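Words on the Bed: Writing on Household Cloth
Speaker notes, Handiva Textile Evenings, 11th January

Before starting

Check that the microphone works in the back row. Put the sample box on the left table and leave it closed until the part on towels. The talk is 65 minutes with questions. If the first part becomes long, skip the laundry mark story and go directly to printing.

Opening

Good evening, and thank you for coming in this weather. I would like to begin with a small request. Please think about the bed you slept in last night, and try to remember if there was any writing on it. I mean the pillow, the sheet, the blanket, also the label.

(Wait. Let two or three people answer. Usually somebody says "no writing" and then remembers the label.)

Most of us live with many words on cloth and we do not read them. We read a book cover, we read a milk carton, but a word on a pillow becomes part of the pillow after one week. Tonight I want to look at how these words came there and what kinds of words they are.

I divide them into marks of owning, marks of wishing and marks of selling. The borders between them are not clean, and I will show some cases which do not fit well.

Marks of owning

The oldest words in a linen closet are very practical. A sheet looks like another sheet. When washing was done together, or was sent out of the house, every family needed to get its own sheets back. So there were initials in the corner, often in red cotton thread, in cross stitch, with a number under them. Red was liked for this work because the good red dyes kept their color in hot water.

The number tells which piece it is in the set. I have a towel at home with a 14 under the initials. From this I know that there were at least thirteen others, and I have never found one of them.

(Open the sample box now. Pass the towels to the left side first. Ask people to look at the back of the stitching, where you can see if the thread was carried from one letter to the next.)

The school in Mindum kept a marking book, and this is for me the best source we have in our region. Every girl copied the alphabet two times, once in large letters and once in small. The letters J and U are missing in the oldest pages. W is there but somebody made it from two V's, and the distance between them is different every time.

Marks of wishing

Now a different kind. Here the word does not say who has the thing. It says what you hope for the person who uses it: sleep well, good morning, a blessing, a saint's name, a short line from a song. On wedding linen it can be a whole sentence.

The Chinese character 福 (fú) belongs to this family. It is usually translated as good fortune or blessing. Many of you know it from red paper on doors at New Year, but it is also used on bowls, on sweets, on clothes for children and on bedding, in all seasons. What interests me is the change of style. A printer can put the same character several times on one cloth, in one place like brush writing, in another like an outline, and the reader has no difficulty. It is one wish repeated in different voices.
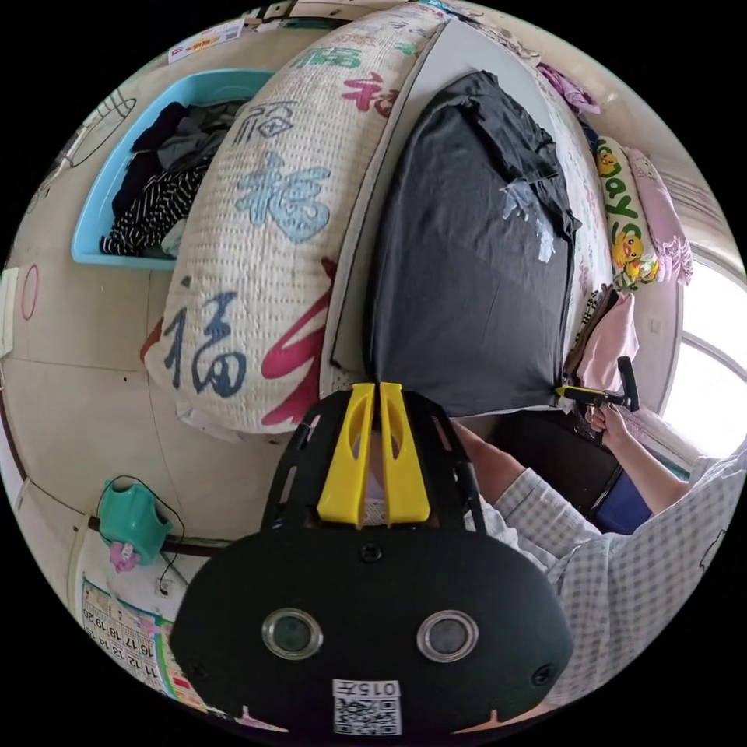
Quilted pillow printed with 福 in dark blue, light blue and outline.

(Do not stay long here. Somebody will ask about the upside-down 福. Short answer: the word for "upside down" sounds like the word for "arrive," so the turned character says that fortune arrives. It is mostly done on doors.)

Compare this with embroidery from our own grandmothers. In Wandia the pillow covers for guests had "Rest well" on one side and nothing on the other. The family used the plain side and turned the pillow when a visitor came. I like this very much, because the word was saved in the same way as the good cups.

How printing changed it

Embroidery costs time, so the text is short. Four or five letters can take an evening. With printing the price of a long word and a short word becomes the same, and right away the texts grow.

The Friesen works began with plain borders, and later they made a pattern book for letters. The smallest order was 500 pieces. This is important, because with 500 pieces you cannot print one family's initials. You must choose words which please many buyers. So the private mark goes away and the general wish comes in its place: "Home," "Dream," "Love," and for children "Boy" or "Girl" or the name of an animal.

I counted the designs with words in the Friesen pattern book and came to 56. Please read them slowly if the screen is clear — the list itself is a little poem, and some words are spelled wrong.

(Drink some water.)

There is also the question of where the letters go on the cloth. A word in the middle of a pillow is covered by the head all night. A word on the edge can be read, but it bends at the seam. Good pattern makers knew this and put the text in the upper third.

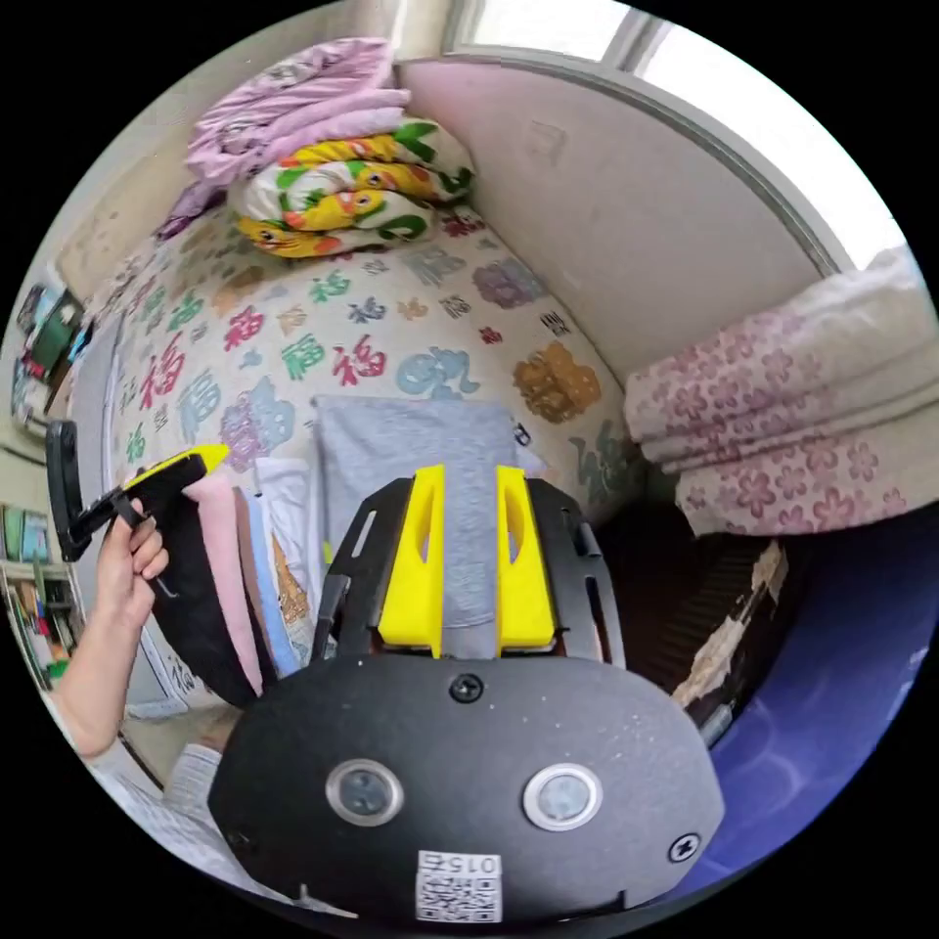

Marks of selling

The third kind is the newest, and it came to the bedroom mostly on clothes. A T-shirt with a print is made for the street. Then it gets old, and it becomes the thing we sleep in. I did a small survey among my colleagues and nearly all of them sleep in a shirt with some event or company on it. They could not always say which one.

So the bed has now an advertisement in it, and it arrived without any plan. The shirt from a summer run in June is worn at night for many years after the run. I think this is longer than any poster has lived.

Words going around an edge

A short technical part, for the people who sew. When letters go around a border, they must turn somewhere. In Latin script the word will be read from one side only, and on the other sides it lies down or stands on its head. Chinese characters are each made to fit in a square, so they can stand alone, and the border can be filled without breaking a word. A round or curved cover is then much easier to plan. 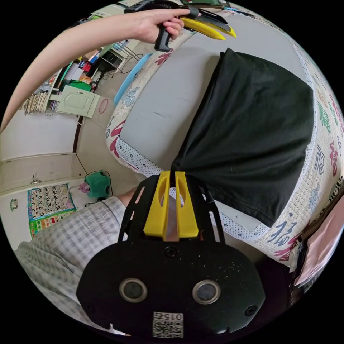

Cream cover with white dotted trim and 福 among the characters around the rim.

If you want to try it with Latin letters, use single initials with a gap between them, and turn every letter so that its foot is toward the center. Cut a paper circle first. Please write on the paper with pencil, because you will move the letters.

Washing and losing

Words disappear from cloth in a certain order. Printed letters crack first where the cloth folds. Embroidered letters lose their thin lines, so an E becomes an F, and an R becomes a P. I have a pillow cover which says "SLFFP WELL," and I would not repair it.

For old pieces, wash by hand in cool water, test the red thread on a white cloth before, and dry flat. Do not iron over a print. Iron from the back with a thin towel between.

My last request is that you write down what you own. You do not need a museum form. One page with the words, the place on the cloth, and who used it is already enough.

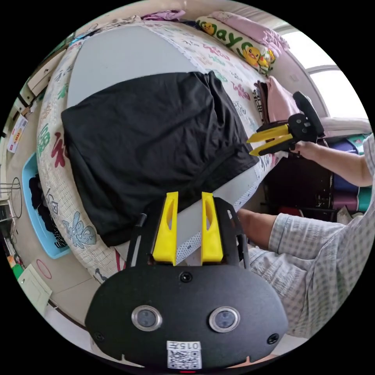
After the same talk in Wandia, a listener objected that I had been too kind to the printed words. To her a pillow with "Dream" on it was only a shop talking, and she had taken such a cover and turned it inside out. My grandmother's initials, she said, were at least true.

I did not have a good answer that evening. What I say now is that many wishes on the old linen were also copied from a pattern sheet, and people became fond of them anyway. If there is time, ask the room what they think, and let them speak before showing the address slide.

(Collect the towels. There must be six in the box.)

Related talks
Buttons Kept in Tins
The Marking Book of the Mindum School
Friesen Borders: A Short Guide to the Pattern Numbers
Mending So That It Shows
What Was in the Wandia Guest Room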